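Keeping the Bromgate cell running: speaker notes
Illow site review, 2024-12-19

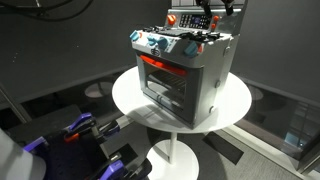 Slide 1. Bromgate cell, toy oven on the pedestal table.

Leave the slide up. Point out the purple fingers on the arm at lower left.

Finger pads: swap at 3000 cycles. We ran one set to 3179 in the fall and grip on small knobs suffered. Torque the finger screws by hand, then mark them.

Table: check position before every shift. The base is round and creeps on carpet. Re-teach if it is off by more than the gauge allows.

Cables: inspect at the wrist first. Catacutan lost 31 hours to one chafed lead.

Homing: both arms clear of the oven, left arm first. Log the offsets in Bustum.

Pause for questions on re-teaching.

Next slide: spare parts order for January, 159 line items. Skip if short on time.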